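Section 7. Recovering from a Stalled Sort

Leltoter Two-Arm Bench Cell, Set-Up and Service Guide
Revised Jun 4, 2020

This section covers fault 2131, "grip not confirmed," during the cutlery sorting routine. The fault is raised when the fingers close and the controller does not register a part between them. Both arms hold position and the routine pauses. Motor power stays on.

CAUTION: An arm that is holding position can still move. Do not reach between the arms to clear a fault until you have pressed the stop button on the pendant and the display shows HELD.

7.1 Before you start

You will need the pendant, the Rovmont grip gauge supplied with the cell, and a dry lint-free cloth. Read the whole section once before you touch anything. If fault 1159 (joint overload) is showing together with 2131, go to Section 8 first. Clearing them in the wrong order erases the overload record, and Dobson service will ask for it.

7.2 Checking the wrist view

1. Press the stop button on the pendant. Wait for HELD.

2. Select VIEW, then WRIST, then the arm that raised the fault. The live view opens on the pendant.

3. Check that both fingertips are in view and that the fingers are open. If they are closed, select OPEN at low speed and wait for the motion to finish. The container should be visible as well, though it does not need to be centered. 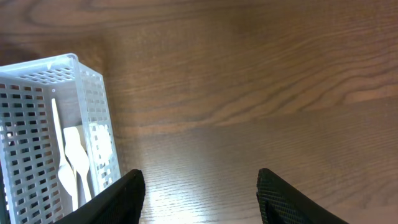 4. Look for glare. A bright reflection on the table between the fingers is acceptable. A reflection that falls on the cutlery itself can hide the edge of a handle, and the light should be moved.

5. Select REFRESH. Compare the new view with the old one. If the container has shifted and you did not move it, the container is loose on the table. Go to 7.4.

Note: White cutlery in a white container is the hardest combination for the Draritska vision module. The edges of the parts run together with the walls, and a part seen through the perforations may be reported as a part lying inside the reach of the fingers. If 2131 appears more than twice in one run with this combination, lower the match threshold from 800 in steps of 100 and repeat the run. Do not change the grip force to make up for a poor match.

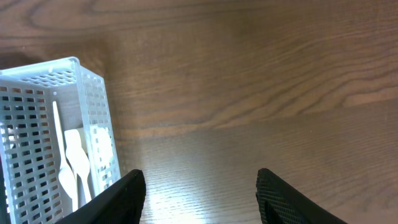
Wrist view with white utensils in a white basket. Fingers apart at the bottom edge.

6. When the view is good, select ACCEPT. Do not select RESUME yet.

7.3 Checking the fingers

1. Turn motor power off at the pendant. Support the forearm with one hand as you do this. The wrist may settle slightly.

2. Wipe both fingers with the dry cloth. Do not use alcohol on the finger surfaces.

3. Place the grip gauge between the fingers and close them by hand. The gauge should be held evenly along its length. If it rocks, a finger is loose or worn and must be replaced as a pair with its partner.

4. Remove the gauge. The controller will not warn you if it is left in.

5. Repeat for the other arm, even if only one arm raised the fault.

7.4 Checking the work area

The containers must sit flat on the table and inside the reach of both arms. Push each one gently at a corner. If it slides with light pressure, fit the non-slip pads from the accessory bag. Keep loose cloths and tools off the table.

Then turn motor power on, switch the pendant to the HEAD view and look at the whole table.

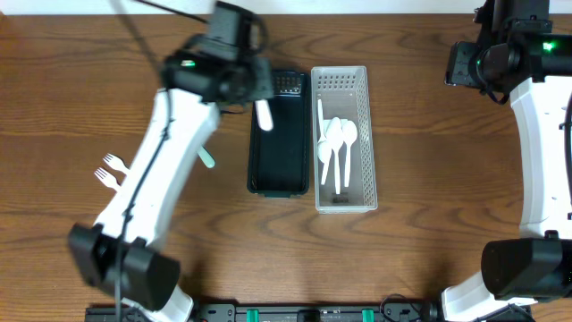 Most repeat faults we see in service come from the part count held in the controller. When a run stops partway, the controller keeps its last list of parts and carries on from that list at RESUME, even if the parts have been moved by hand. Before resuming, compare the list on the pendant with the table, container by container. In the view shown, the dark green tray must be listed as empty, the basket must be listed with its spoons and the fork standing among them, and the two forks on the table beside the left arm must be listed as outside the containers. Forks partly covered by an arm are often missing from the list. Move the arm clear with JOG, then select RESCAN.

WARNING: Do not pull a part out from under an arm while motor power is on.

7.5 Resuming

1. Stand clear of both arms.

2. Set speed to LOW.

3. Select RESUME and watch one full pick and place from each arm.

4. If the fault does not return, set speed back to NORMAL.

5. If 2131 returns on the first pick, press stop, save the log with LOG, then SAVE, and contact Dobson service. Leave the cell powered so that the log stays complete.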